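Bench notes, small-parts room, May

Started 8:40. Ginette had the room until then for the label printer.

Purpose of today: settle the desk-organizer and drinkware side of the Tuhiwai list before Saskia places the order. Open items carried over from last week:

- mesh baskets, rectangular, open top (keep or replace with solid-wall bins)
- metal mugs (coating wear at the rim, handle attachment)
- table seam (Murray's complaint)
- carpet under the table (levelness)

**Table**

Did the table first because everything else stands on it. It is the light wood one, with the seam across the middle. Murray wrote in April that the mugs rock when they straddle the seam. Laid the long steel rule across it at left, center and right and tried to pass the thinnest feeler under the rule on both sides. It would not go at the left or the center. At the right it went in for the last finger-width and stopped. Closed the catch underneath properly, which took the heel of a hand, and it no longer went in at the right either.

So Murray's rocking is probably a catch that was not seated. Wrote "push catch home" on tape and put the tape on the underside next to it. If he sees it again with the catch seated, I want to know which mug and which way the handle was turned.

Level: bubble is inside the lines along the long direction and touching the line across the short one. The feet sink into the carpet by different amounts depending on how long the table has stood in one place. Kirsty suggests a hard board under the feet. I have no objection but would like it cut to the full footprint. Four separate pads will wander.

Surface wiped with a damp cloth, then a dry one. No solvent. The finish at home on my own table went cloudy after one pass of the Polteo cleaner and I am not repeating that on a table that belongs to Buppha's budget.

**Mesh basket**

The argument for the wire baskets is that you can see what is in them from the side. The argument against is that anything thinner than the grid opening works its way through, and that dust goes straight to the table. Both are true. For the pens-and-clips drawer set I would keep mesh. For anything with screws under M4, solid wall.

Checked so far on the black rectangular one:

1. Rim: ran a cotton swab along the full top edge, inside and outside. One snag, on the outside of a corner. Coating bump, no bare wire. Knocked it down with a fingernail.
2. Floor: set on the granite plate in the next room. No rock corner to corner.
3. Walls: pressed each wall inward at mid-height with a thumb and released. All return. The long walls move more than the short ones, as expected.
4. Coating: rubbed a white cloth hard on the inside floor. No transfer.

Not checked: load. The supplier's sheet gives no load and I did not want to invent a test on a Sunday with no second person to agree the method. Proposal for the method is at the bottom.

One note on placement. With the basket toward the back of the table and the mug forward and to the right, there is enough clear wood between them to reach either one without moving the other. Earlier layouts had them side by side and the basket got nudged every time someone went for the handle.
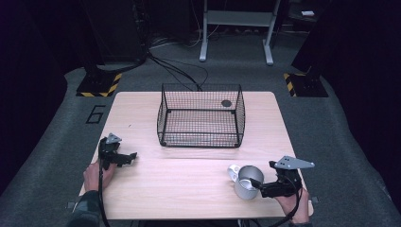

Kirsty wants the layout fixed with tape corners so that the next person starts from the same place. Fine by me, with low-tack tape only, and lifted at the end of the day. The last set was left on for most of the winter and the adhesive stayed behind when it came off. I spent a lunch break on it with a plastic scraper.

**Mug**

The silver one with the white handle. Brushed body. Three questions from the list: does the rim feel sharp, does the handle move, does the body mark.

Rim: swab test as for the basket, no snags. Then the back of a finger, slowly, all the way round. There is a change in feel at one point, which I take to be where the edge was finished last. It is smooth in both directions. Pass.

Handle: held the body in a cloth and tried to rock the handle up and down, then side to side. No movement I could feel. Saskia had a returned one from the Drakley batch with a handle that clicked. I could not get this one to click. She should send me the returned one so that I know what I am listening for.

Body: the brushing runs in one direction and shows a fingerprint at once. It wipes off dry if you follow the grain and smears if you go across it. Suggest we put that on the care card in one sentence. The current card says "wipe clean" and leaves it there.

Marking: one pass of a plastic spatula edge, no mark. One pass of a steel key, light pressure, near the base where it will not be noticed: faint line, catches the light, cannot be felt. I consider that normal for a brushed finish and would not raise it with the supplier.

Weight: on the kitchen scale, not calibrated, so not recorded. Ginette has the good scale until midweek.

Mug in basket: tried it, as people will use the basket to carry the mug to the sink. It goes in upright. Set down gently, no complaint. Dropped from just above the rim of the basket it rings and leaves no mark on either that I can find under the lamp. Would still line the basket floor if this is going to be its regular job. A cut piece of shelf liner will do.

**Correction to last entry**

I wrote that the Bullus catalog price covered the basket and the liner. It covers the basket. The liner is a separate line, and the minimum order for the liner is 4,000, which is not sensible for us. Buppha pointed this out and is right. We buy shelf liner by the roll and cut it.

The drawer reference for the spare baskets is 583. Previous entry had the digits swapped, and Murray went to the wrong drawer.

**Proposed load method for the mesh basket (comments please)**

- Basket on the granite plate, empty, height of the long wall noted at mid-span.
- Bagged sand, one bag at a time, centered on the floor of the basket. Eight bags maximum.
- Two minutes per bag with no touching.
- Height noted again after each bag.
- All bags out, wait ten minutes, final height.
- Then lift by the two short walls with half the bags in, carry to the door and back, and look at the corners under the lamp.

The carry matters more to me than the static part. No one here leaves a basket of sand on a shelf, but everyone picks one up by the ends when it is overfull. Kirsty thinks two minutes is too short. If she would like longer, I would ask that she also sits with it.

Stop condition: any wire visibly parted from the rim, or a wall that does not come back.

**To do**

- Kirsty: board for under the table feet, full footprint, edges sanded.
- Saskia: returned mug with the clicking handle, to my shelf.
- Murray: recheck rocking with the catch seated — tell me either way.
- Ginette: scale back to the small-parts room when finished.
- Me: new wording for the care card. Draft: "Wipe along the grain with a dry soft cloth."
- Me: cut liner for one basket and see whether it curls at the corners. If it does, try it upside down before buying a different one.

Decision pending on solid-wall bins for the small screws. I have asked for two samples, one with a lid and one without. The lidless one is likely to win on cost, but I want to see how either stacks when half full.

Packed up 4:15. Catch released, table wiped, lamp unplugged. Drawer key is back on its hook.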